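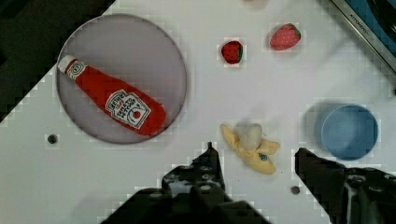
**Tomato ketchup** is a table condiment made from tomatoes, vinegar, sugar, salt and spices. It is served cold or at room temperature with fried and grilled foods, and is also used in cooking as a base for glazes, marinades and barbecue sauces. In Canada the plain word *ketchup* nearly always means the tomato product. In Australia the everyday condiment is called tomato sauce, and tends to be thinner and less strongly spiced.

## History

The word is generally traced to a Hokkien term for a fermented fish sauce traded in Southeast Asia. English cooks of the eighteenth century used it for thin, dark, salty liquids made from mushrooms, walnuts, oysters or anchovies. Tomato versions appeared in North American cookbooks early in the nineteenth century. Many of these contained no sugar and kept poorly.

Commercial bottling spread after the 1850s. Early factory ketchup was often made from trimmings left over from canning and preserved with sodium benzoate. Makers who gave up the preservative turned to riper fruit, which is higher in pectin, and to more vinegar and sugar. The result was the thick, sweet-sour style now regarded as standard.

## Manufacture

Processing tomatoes are washed, sorted, chopped and heated. Rapid heating to a high temperature, known as the hot break, deactivates the enzymes that would otherwise break down pectin, and gives a thicker pulp. The pulp is screened to remove skins and seeds, then evaporated to a paste. Most factories buy paste in bulk and make ketchup from it year-round.

Paste, water, vinegar, sweetener, salt and spices are combined and cooked. Onion, garlic, clove, allspice and cinnamon are common flavourings – usually added as extracts so that the colour stays even. The finished sauce is milled, deaerated and filled hot.

Smaller plants still work directly from fresh fruit during the harvest. The Herkia cannery draws on 800 hectares of contracted fields and runs 2 lines, one for whole tomatoes and one for its Savchuk brand of ketchup.

## Physical properties

Ketchup is a shear-thinning fluid. It holds its shape at rest, and becomes less viscous when shaken, squeezed or struck. This accounts for its reluctance to leave a glass bottle and for the sudden flow that may follow. Producers check consistency by timing how far a measured sample travels along a level trough.

## Packaging

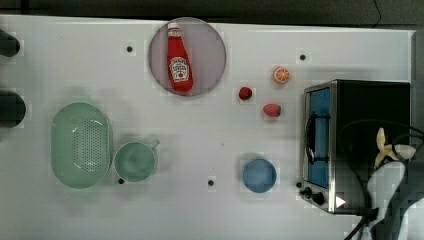

*Ketchup bottle with a white cap.*

Glass bottles with narrow necks were the usual container for most of the twentieth century. The narrow opening limited contact with air, which darkens the surface of the sauce. Plastic squeeze bottles became common in the 1980s, followed by upside-down bottles that stand on the cap. Restaurants also use single-serve sachets, pump dispensers and refillable bottles.

## Storage

Unopened ketchup keeps in a cool cupboard until its best-before date. Its acidity slows spoilage once opened, although refrigeration helps preserve colour and flavour.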